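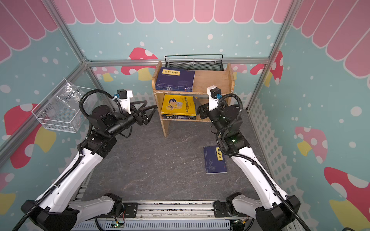
Trurkamau, junho

Defendo há muito tempo uma ideia que irrita os meus amigos bibliotecários: os livros das crianças devem ficar deitados. Em pé, com a lombada para fora, eles servem ao adulto que arruma. A criança de quatro anos não lê lombadas. Ela procura uma capa amarela, um boneco desenhado em azul e preto, e quando não encontra essa capa ela desiste e vai brincar com outra coisa.

Uma estante de dois andares, de madeira clara e já escurecida nas bordas, chega perfeitamente para isto. Em cima pode ficar um só livro, um pouco torto. Em baixo fica a pilha, com o mais alegre por cima. Em cima de tudo cabe um cesto de arame. Não vejo necessidade de mais móvel, e confesso que desconfio das estantes altas nos quartos pequenos.

A minha colega Iqra Zaidi não concorda. Ela escreveu-me que a pilha esconde os livros de baixo e que, ao fim de um mês, a criança só conhece dois. Tem razão em parte. Eu respondo que a pilha deve mudar de ordem, e que esta mudança é trabalho nosso, dos adultos. Na sala de leitura da Lonia, onde ajudei durante um inverno, tínhamos 108 livros infantis e quase todos saíam da sua prateleira, porque Ghazala Yousafzai virava as pilhas antes de abrir a porta, às oito da manhã.

Há também a questão do livro no chão. Muitos pais apanham-no logo, como se fosse uma falta de educação. Eu prefiro esperar. Um livro azul-escuro pousado no chão cinzento, ao lado da estante, com a sua etiqueta amarela vertical, vê-se bem e chama a mão. O da prateleira, também azul-escuro, com o título em caracteres chineses, fica à altura dos olhos de quem está sentado. Aprendi a ler noutro alfabeto e só em adulto cheguei ao português, por isso sei que a cor e a forma de uma etiqueta se reconhecem muito antes das palavras.

Quanto às paredes, mudei de opinião. Antes queria tudo branco. Agora gosto do verde-azulado com cogumelos grandes, das pintas brancas, do toldo cor-de-rosa recortado ao longo do topo. É um pouco demais para mim, mas um canto assim diz à criança que aquele lugar não é o escritório do pai.

O que continuo a recusar são as caixas fechadas com tampa. Um livro dentro de uma caixa precisa de alguém que se lembre dele.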